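Gunvor Wallin has repaired clothes in Katberg for many years, and still she does not like the word "tailor". "A tailor makes new things," she says. "I take care of the old ones. It is another kind of work and it needs another kind of patience."

I met her in November, when her shop was full of winter coats. The lining is usually the first part to go, she told me, mostly under the arms and at the pockets. Many customers come only when the hole is so big that their keys fall through it. Gunvor would like to see them earlier.

"A small hole takes me a few minutes. A big one, I must open the whole seam, and then the customer is surprised by the price."

She learned the work from her aunt, Kerstin Lunde, who had a shop in Plornby with two sewing machines and a very strict rule about thread. It had to be chosen in daylight, next to the window. Gunvor keeps this rule also now, and in the dark months it means that she picks all her colors before lunch. 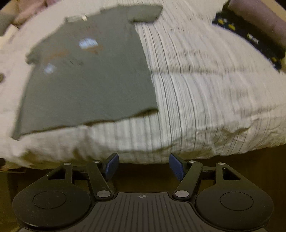 Two black fingers, with a gap between the tips.

I asked her what a beginner should buy. She thought for a long time about this. Good needles, she said finally, and small scissors which are never used for paper. A machine can wait. "My aunt did not let me touch the machine for 3 months. I was angry then. But my hand stitches became even, and I still use them every day."

On Thursdays she used to give lessons, but she has stopped with them. Her pupils wanted to finish a whole skirt in one evening, and she could not make them slow down. Now she teaches only Mamta Malhotra, who comes in after her work at the library and is learning to darn wool socks.

"She asks why all the time," Gunvor says. "Why this yarn, why not a knot. Sometimes I must go home and think before I can answer her."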